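Can You Trust a TV Rumor?

Your favorite show ended on a cliffhanger. A week later, a video says the next season is canceled. Is it? Maybe. But ask some questions before you cry into your cereal.

Who said it first? Take the cartoon Brakusa. In September, one fan site wrote that it was finished. Soon 400 other pages said so too. That sounds like a lot of proof. It isn't. They had all copied the same page, and that page named no one. Copying a guess 400 times leaves you with a guess.

Watch out for the word "insider." It might mean a writer on the show. It might also mean somebody's cousin who once walked past the studio. If the story won't tell you which, be suspicious.

Then look for people who would really know. Preben Mikkelsen, who produced Brakusa, told fans that 10 new episodes were already written. Good news? Sure, but producers want you to keep watching, so don't swallow that whole either. Written episodes still have to be paid for and made.

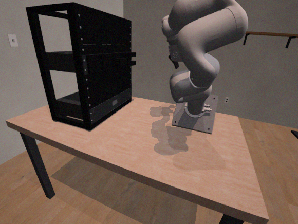

Dates are slippery too. "Coming soon" can mean next month or two years from now. A date printed by the channel that shows the program is better than one in a comment, and even channels change their minds.

So what happened to Brakusa? The channel still hasn't said. Anyone who tells you they're certain is guessing.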